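Fikitz arm

The Fikitz is a small desktop robot arm, sold as a kit of 3D-printed parts and hobby servos. I've been trying it out against the Gradov, another tabletop arm in the same price range, and most of what I know about both comes from that.

Design

The kit comes in gray plastic and goes together in an evening if you don't lose the screws (I lost two). The servos bolt straight into the brackets, so swapping one out is easy. The Gradov hides its wiring inside the links - much prettier, but a real pain when a cable comes loose!

Controllers

I ran the Fikitz with 2 controllers. The stock one is fine for slow moves and forgets its center position every time you pull the plug. The Parsons board remembers it and lets you set the speed of each joint, so that's the one I kept. Both take plain servo leads and jumper wires, and I like that a lot.

Testing

My test is dull: the same short reach, 400 times, with a fresh sheet of paper under the arm to mark where the tip comes down. The Fikitz drifted a little after 200 reaches, mostly in the shoulder. The Gradov drifted less but buzzed the whole time, and I had to leave the room.

On my table the arm stands on white paper between two aluminum posts, with a circuit board on either side of the base plate and the black servo cables looping out to the sides. 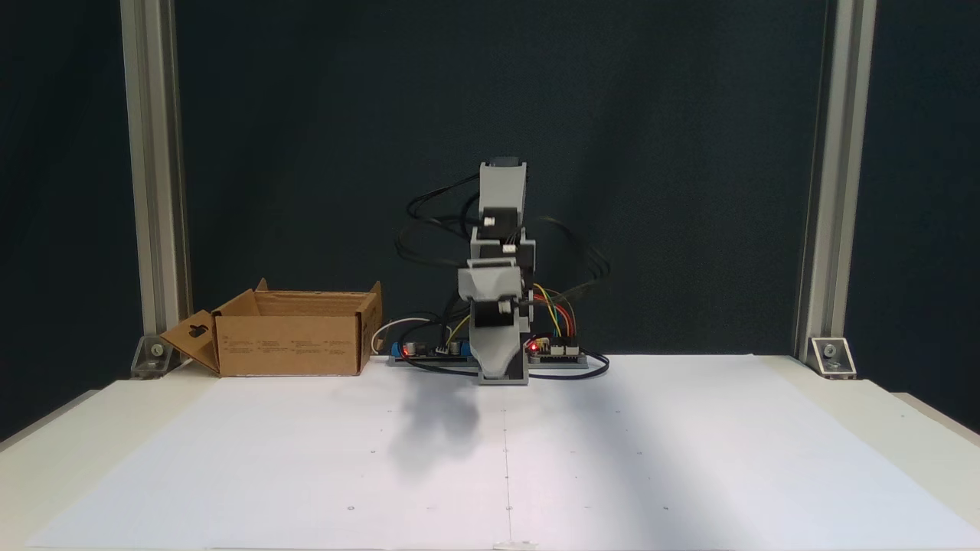
Femi Ezeani wrote in to say the drift goes away if you tighten the shoulder horn again after the first hour, and that the Gradov buzz is just the holding current set too high. I've only tried the first one so far.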